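Household Guidance: Care and Folding of Woven Kitchen Cloths
Naltville Home Services Office
Updated September 27, 2022

Woven cloths receive harder use than almost any other fabric in the home. They dry dishes, wipe counters, line bread baskets and cover rising dough, and they are washed far more often than table linen. The following guidance is provided for residents of Naltville and Ekley and applies to cotton and linen cloths, whether plain, striped or checked.

Before first use

New cloths should be washed once before they are put to work. Many are sold with a finish that makes them look crisp on the shelf and keeps them from absorbing water. Wash at 60 degrees Celsius if the label permits, without fabric softener. Colored cloths, and dark blues in particular, should be washed separately for the first 2 or 3 cycles.

Routine washing

Cloths used on food surfaces should be changed daily. Damp cloths should be hung open until laundry day and should not be left in a closed hamper. Grease marks may be treated with a small amount of dish soap, worked in with the fingers and left for ten minutes.

Softener should be avoided at all times. It coats the fibers and reduces their ability to take up water. Cloths with a brushed or fuzzy surface may be shaken firmly before drying to raise the nap.

Folding

Cloths should be folded on a clean, smooth surface. Lay the cloth flat, smooth it from the center outward, and bring the long edges together so that any stripe or border lies parallel to the fold. Fold in half again, then in thirds. 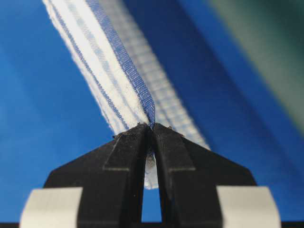 When lifting a folded cloth, take hold of all layers together. A cloth picked up by the top layer alone will open and must be folded again. Where the two sides differ in pattern, residents may wish to keep the same side facing outward throughout the stack, so that sets are easily told apart in the drawer.

Edges and loose threads

Loose threads should be trimmed close with sharp scissors and never pulled. An edge that has begun to fray may be turned under twice and stitched by hand or machine.

Storage and retirement

Store cloths in a dry drawer, with newly washed items placed at the bottom of the stack to ensure even wear. Cloths that have grown thin may be cut into cleaning rags. Clean, worn textiles are also accepted at the Omberg collection point during opening hours.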